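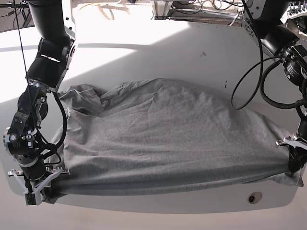

Two robot arms hold a gray cloth by its lower corners over a white table.

Search this site
Enter keywords
Go

Print this page | E-mail this page

Orellana Creamery moves its cold store to off-grid power

Erkau has finished work on a standalone solar and battery system at Orellana Creamery, a family-run goat cheese maker at the end of a four-mile gravel road. The system went live in March and now supplies the cold store, the milking parlor and the farm office.

The creamery has never had a utility connection. Until this year it ran on two diesel generators, one of them on duty day and night to keep the aging rooms at temperature. When owner Crisóforo Cuevas asked for a price to bring in a power line, the quote was more than the cost of the cold store itself.

"We were hauling fuel every Tuesday and planning the week around it," said Cuevas. "If the road washed out, we had a problem with the cheese."

Erkau was brought into the project by Allelska, the electrical contractor that wired the new cold store. Engineers from both companies spent two weeks logging the site's loads before any equipment was ordered. The compressors turned out to be the main difficulty. Each one draws a heavy current for a moment when it starts, and on the old setup two of them starting together could trip the generator.

Allelska fitted soft starters to all of the compressors and a simple control that keeps them from starting at the same time. That change allowed Erkau to specify a smaller inverter bank than the one first drawn up.

The finished system has 16 ground-mounted solar arrays on the slope behind the parlor, a lithium battery bank in an insulated shed, and 4 inverters supplied by Vultotar. One of the diesel generators has been kept as a backup and starts on its own when the battery falls below a set level. The other has been sold.

Hot water for washing down the parlor was handled separately. Surplus solar power in the middle of the day heats a 2,000-liter insulated tank, and the evening milking draws from it. An electric heater running at milking time would have needed a larger battery.

"Dairy is a hard load for off-grid work – the peaks come early and late, when there is little sun," said Annelies Eder, project manager at Erkau. "Moving the water heating to midday took a lot of pressure off the batteries."

In its first weeks of operation the system cut generator running time by 858 hours compared with the same period last year. Erkau expects the generator to run more often in December and January, and the creamery has kept its fuel tank for that reason.

Kevin Ríos of Allelska will carry out the yearly inspection. Erkau monitors the batteries remotely over a radio link to the farm office.

A second phase, covering a new packing room, is being priced now.

Press contact: Lanying Yao, Erkau

Print this page | E-mail this page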